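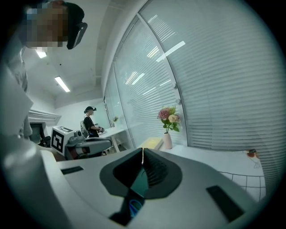 Raghavendra Joseph
Building Services, second floor
Opened January 23, 2025

Ticket 53: Blinds and ceiling lights, Nair Room
Status: Closed, one part on order
Priority: Normal

Reported problem

Two things in the same room. The white horizontal blinds on the big window no longer close all the way. The slats tilt to a certain point and stop, and the afternoon sun comes through in stripes. Also, the long ceiling light buzzes and takes a while to come up to full brightness. The smaller light is fine. People have been turning both lights off to stop the buzz, then finding the room too dim with the blinds down.

Both lights run off the one switch by the door, so they can't be used separately.

History

The blinds are Prondov, put in when the window was redone. They were last serviced in December, when the cords were cleaned and one ladder string was replaced. No fault was noted then. The long light was retubed at the same visit.

Log

Entry 1
Checked the blinds from the floor. Turned the wand clockwise until it stopped. The slats near the bottom closed and the ones higher up stayed partly open. Turned it the other way and got the same result in reverse. No broken slats. The lift cord works and the blind goes up and down evenly.

Entry 2
Went up the ladder and took off the valance clip at the wall end. The tilt rod had slipped out of the last drum, so the upper slats on that side were being dragged by their neighbours and not turned. Pushed the rod back in by hand. The slats closed properly three times in a row, then the rod walked out again on the fourth. The end clip that should hold it is worn on one side.

Entry 3
Called Prondov with the model number from the headrail. They no longer stock that clip on its own. It comes as a headrail kit with both end clips, a new tilter and two drums. Order placed. Asked whether the kit fits the 200 series as well as the newer one and they said it does.

Entry 4
Temporary fix on the blind. Put a small collar of cable tie around the tilt rod inside the drum so it can't slide toward the wall. Trimmed the tail flush. Ran the tilter back and forth 19 times and the rod stayed put. The slats close flat at the top now. There is still a thin line of light at the side, between the slats and the wall, and that has always been there.

Entry 5
Moved on to the lights. Turned off the breaker, took the cover off the long one and reseated the tubes. Power back on, still buzzing. Swapped in two tubes from stores. Still buzzing, so the tubes are OK and the originals went back in.

Entry 6
Buzz is from the ballast. It is a Sedell unit and it was loose on one screw, which made the noise worse than it needed to be. Tightened the screw and the sound dropped by a good bit, but it could still be heard from the table. Slow start was unchanged. Replaced the ballast with the spare from the storeroom. Light now comes on right away and there is no buzz. Left it on for 6 hours with the door shut and checked again before locking up. Quiet.

Entry 7
Reply from Betus, who have the room most afternoons: "Light is much better, thank you. Can we get the glare off the blinds too? With both lights on there are bright streaks on the slats near the top."

Entry 8
Went in to look at the streaks. They are the ceiling lights reflecting off the slats. It isn't a fault with either one. Tilting the slats so the room side faces down took most of it away from where people sit. Lowering the light output would need a dimmable fitting, and this ballast is not dimmable. I told Betus they can put in a request for that through the office and it would be costed as an upgrade.

Notes for whoever fits the kit

Bring the taller stepladder. The short one does not reach the headrail safely.
Raise the blind fully and tie it off before taking out the end clip.
Cut the cable tie collar off the rod first or the new drum will not go on.
Keep the old wand. The one in the kit is shorter and hard to reach from the floor.
Do not pull on the slats to test the tilt, use the wand.

Parts used

Sedell ballast, one, from stores. Replacement for the shelf has been ordered.
Cable tie, one.

Parts on order

Prondov headrail kit, one. Fitting will go on a new ticket when it arrives.

Closed by R. Joseph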